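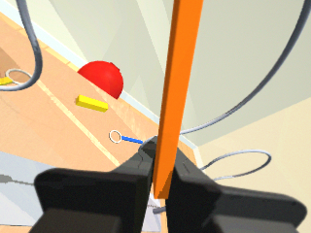

Simulated view of the gripper, long orange bar held upright between the fingers.

Review: Livix gripper setup kit with the Plornen cell simulator
Posted March 2018

We run one small handling cell that sorts and places short parts, bars and rods. The arm is fine. The gripper has always been the weak point, and most of our lost hours come from setting the fingers again after somebody changes the part. I bought the Livix kit in September to see if it would shorten that job, and I have now used it for 54 changeovers, so I feel able to write it up.

What you get is a setting gauge, a set of shims, two pairs of black finger blocks and a license for the Plornen simulator, which loads a model of the gripper and lets you try a grasp before you touch the real one. Our invoice came to $3779 with shipping. A second license is extra.

Installing the software was easy. Getting our cell into it was slower. The room and bench models that come with Plornen are basic, and I spent most of a day moving the bench until the heights matched ours. The stock parts include rings, blocks, a sphere and rods in plain colors, and they are good enough for a first check. I use the orange bar for nearly everything. It is long, so any error in the finger angle shows up as a lean at the far end, and the slight lean in the view at the top is the kind of thing I look for. With a short block you would miss it.

The gripper camera view is the one I leave open. It has both fingers in it and the part between them, and I can watch the inner faces against the bar as I change the opening. I do wish you could hide the cables. The big gray one on the right crosses a good part of the view and I don't need it for setting fingers.

My routine for a new part is now:

Set the opening in the simulator and note the value.
Check the bar for lean from the gripper view, then from the side.
Fit the blocks on the real gripper with the screws finger tight.
Slide the gauge in, close to the noted value, add shims if one side is low.
Tighten, remove the gauge, cycle the gripper 60 times empty, check the gauge again.

The last step matters with these blocks. Twice the left one had moved a hair after cycling, and both times the cause was a screw I had not brought up to torque. The torque figure is in the back of the manual and should be printed on the gauge.

Before this we used the Akande gauge, which costs less and is better made. It has no software side, though, so you find out about a bad angle when the first part goes down crooked. I kept it in the drawer for quick checks - it is still the faster tool if the blocks have only been off for cleaning.

Complaints. The shims come in 4 thicknesses and the thinnest is easy to bend. The simulator forgets the camera position when you close it. Contact is also too forgiving, and a grip that holds in Plornen can slip on the real cell if the pads are dirty. Wipe the pads first. Support answered my question about saving views in two days, and the answer was that it can't be done in this version.

Changeovers used to take me most of an hour. A part I have set before is now done before the coffee is ready, and a new one takes a little longer. If you change parts once a month I would buy the Akande and stop there. For weekly changes the Livix kit is worth the money, and I plan to order spare shims and try the Wuvska pads on the second pair of blocks.

Rating: 4 out of 5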